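Subject: Re: [grippers] soft pads vs. bare fingers on round handles

Hi all, table as it stands on 1st May, both arms up:

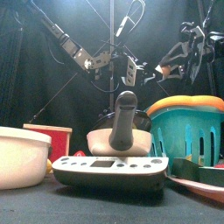
Bartosz Michalski wrote:
> Before you swap anything, try the bare fingers again with the force limit
> turned down. My guess is the pads hide a bad approach angle. I had a set
> of Medus pads on all through April and blamed the controller for every
> slip, when the wrist was coming in crooked the whole time.

OK Bartosz, you got me, I went back and tried it! I set the limit to 70 on the Stultex controller (their units, don't ask me what they mean) and ran the handle grasp with the bare fingers first, then with the pads. The handle on that cream pot is my least favorite thing in the whole set — it's thick and round and it leans a bit, so if the wrist is off at all the fingers just roll around it.

Bare fingers did better than I expected once I fixed the angle. Pads still win for me, mostly because I can be sloppy and get away with it. The log for the padded run is number 441 on the share if you want to poke through it.

Two things I'm still stuck on. The Requena driver drops the wrist reading when both arms move together, and I can't tell if that's the cable or the software. Also, has anybody tried the narrow Cimotance fingers on a basket with slots in the sides? I keep worrying they'll go in and not come back out.

Waldemar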